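Keeping a Small Shoe Rack in Order

Posted May 22, 2018 by Nawal Cherkaoui

A two-tier rack is enough for most entryways if you only keep out the shoes you wear every week. Everything else goes in the closet in a box with a label on the short end.

Measure before you buy. A pair of adult shoes side by side needs 8 to 9 inches of shelf, so our 27-inch rack takes three pairs on each level. Check the height between the shelves too. Low sneakers fit almost anywhere, but ankle boots usually have to go on top.

Wipe bamboo with a damp cloth and dry it right away. Water left sitting along a raised edge will leave a dark line. If that has happened already, rub the spot with fine sandpaper, going with the grain, and finish with a little mineral oil. Leave the oil overnight before you put any shoes back.

Knock the dirt off outside first. An old toothbrush gets most of it out of the tread. White rubber cleans up with baking soda and a drop of dish soap - rinse it well or it dries chalky.

Set each pair down with the toes facing forward and the laces tied. Loose laces get caught on the shelf edge when you pull a pair out. Keep the two shoes close together and use both hands, one for each shoe, so neither gets dragged across the shelf.

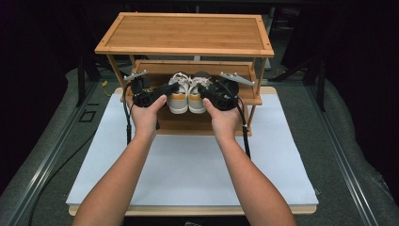
Which shelf should everyday sneakers go on?
The lower one, if you have two. Light shoes are easy to slide in underneath, and the top stays free for boots or a pair that still needs to air out.

Tighten the leg screws every April. Pieter Joubert wrote in to suggest felt pads under the legs on hard floors, and they do stop the scraping. Replace them when they flatten.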